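Stoneck Regional Airport Noise and Emissions Study
Progress report to the Lestus Fund, second period

Work since the last report has gone mostly to plan. All four ground monitors are now running - the last one, at the Kwon Road fire station, came online in January after a delay with the power hookup. We logged 1,299 departures in the period and matched nearly all of them to fuel burn estimates by aircraft type.

The county's draft flight plan still assumes growth in short regional routes through the end of the decade. Our early numbers suggest that routes under an hour account for roughly 13 percent of the airport's carbon output. Igor Tomaszewski has sent a two-page note on this to county planning staff and is waiting for comments. 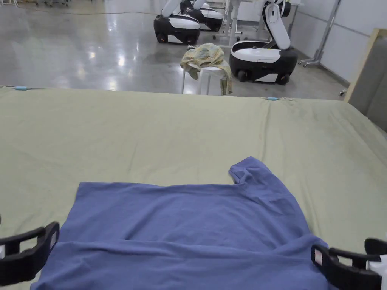
Page 4

Household survey. We have 44 completed interviews from the neighborhoods under the west approach. Early morning flights came up most often, followed by soot on window sills. Response was weaker in the Skilel apartments, and we plan a second round of letters there before we close the survey.

Budget. Spending is slightly under the approved amount. The savings come from monitor rental, and we ask permission to move them to data analysis. Travel is on budget.

Next period. We will finish the taxiing and idling estimates, which depend on gate times the airport has promised but not yet sent. If they do not arrive we will use published schedules, with a wider margin of error. A draft of the emissions chapter will come with the next report.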